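About Gridside

Gridside looks after small robot cells for firms and schools that have no maintenance department of their own. The company began in 1982 as a motor rewinding shop in Ondby and moved to arm and gripper work under Ea Norðdahl. Four of us do the bench and site work.

Most of our hours go on two-arm table cells. The one we use for training has a wooden top inside a black aluminium extrusion frame, with an arm mounted on each side rail. Robel Nigatu wrote the set-up sheet for it, Garnel 515, and the order does not change: frame square, mounts torqued, cables dressed, arms homed, wrist cameras last. 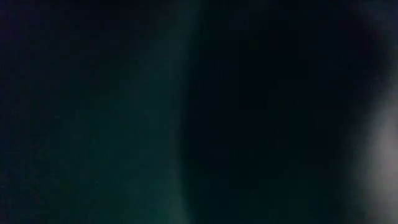
Wrist camera view, training cell.

Wrist cameras are checked at every visit. Farhad Rezaei steps each joint through its travel with the stream open and notes the angles at which the view is blocked or out of focus. Lens, bracket and plug are then gone over by hand. A bracket that has shifted is reset and the camera calibrated again before any task is run.

Grippers are tested on soft goods as well as blocks. Folded clothing and plastic bags in cardboard boxes show up a slack finger sooner than a rigid part does.
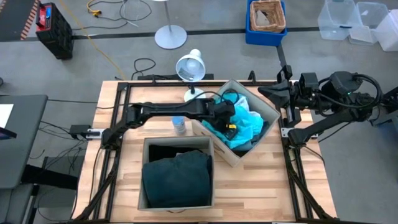 Cable loops are the other regular job. They need enough slack for full reach - no more - and we replace ties at 50 hours of running or at the July service, whichever comes first. Motor connectors are reseated at the same time.

Mpho Fourie handles spares and repairs. Kalliopi Berisha takes bookings for Ondby and Chornovol.

Page last revised 2020-01-20.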